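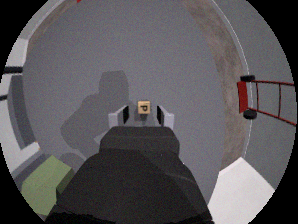 Figure 1. View towards the gripper and its two fingers, computer-rendered.

One of our reviewers asked whether people in Brirlow distrust the council at all, or whether they are just fed up with it, and I've been chewing on that ever since. It's a fair thing to ask. When I started on this I used the two words as if they meant the same, and the first draft of the questionnaire did too (I'm a bit embarrassed by it now).

4.2 Trust and being fed up

So let me go back over what we asked. The survey went to 938 adults in the town of Brirlow and the villages on the Lisari side of the river, and each of them got the same block of questions on four bodies: the town council, the local paper, the larger employers and the charities. For every body we asked how far you would trust it to do what is right, and then, a page later, how well you thought it was doing its job. I'd assumed the second answer would more or less follow the first. It didn't!

The council is where the gap shows up most plainly. Plenty of people marked it low on doing its job and then gave it a middling score for trust, and in the comments box they said things like "they mean well but you can't get through on the phone". That is somebody who is fed up. Compare it with a comment from the Lisari side, "I wouldn't believe them if they told me it was raining", where the same respondent thought the bins and the roads were perfectly all right. I find that second sort far more worrying, and a single trust question would have put the two of them side by side in the same column.

Employers went the other way. Drondura is the one everybody knows, and it came up in the comments far more often than we had planned for, given that we never named a firm. People seemed happy to trust the management on wages and training, and much less happy to trust them on anything outside the gates, such as the lorries on the bypass or the planning row. I had coded all of this under "business" in one lump, so I went back and split it by hand, which took most of August and a great deal of tea.

For the scoring I used the Rieger index, with 2 changes. I dropped the item on national politicians, as it pulled every local answer down with it, and I let people say "it depends" without counting that as a missing answer. I know some readers will grumble about the second change. All I can say is that "it depends" was often followed by the most thoughtful comment on the sheet, and throwing those sheets away felt wrong to me.

We also ran a shorter version with around 800 of the same people later on, leaving 3 weeks between the two, to see whether the answers held still. The trust scores hardly budged. The fed-up scores jumped about much more, and they jumped most in the streets where the bus timetable had changed in the meantime. I come back to the buses in section 5.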